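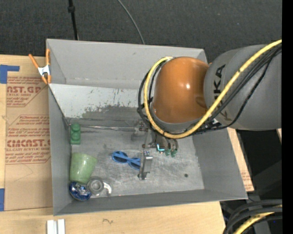
The KUKA at the big grey bin, with the blue sunglasses next to the gripper finger.

Teaching the arm: your questions

Do I need to know any coding?
Nope! I couldn't write a line of it when I started. You drive the arm with the hand controller and the software keeps a record of every move you make.

How many goes does it need?
I ask for 51 good runs per object. Sounds like loads, but once you've got the knack you'll fly through 20 before your first tea break.

Can't I just push the arm about with my hands?
On the little Cusuvent arm, yes, and it's great fun. The KUKA is remote control only, so please keep your hands out of the bin while it's live.

What if I fumble a pick?
Carry on and finish it if you can (a wobbly save is really useful to learn from). If the thing's properly stuck in a corner, press stop, mark the run as "bad" and start again.

Why such a mixed bag of objects?
I want see-through things, shiny things and awkward shapes all in together. A cup on its side is a very different job from a building block, and sunglasses are a pain whichever way you come at them.

Should I go fast?
Please don't! Slow and smooth, and pause a moment before you close the fingers.

How long is a session?
I've booked them at 17 runs each since June. Your wrists will thank me.

Who do I ask if I'm stuck?
Me, or Deolinda Seixas on the Belledero desk. She set up the controllers and knows all the button settings.

Last updated Mon 23 August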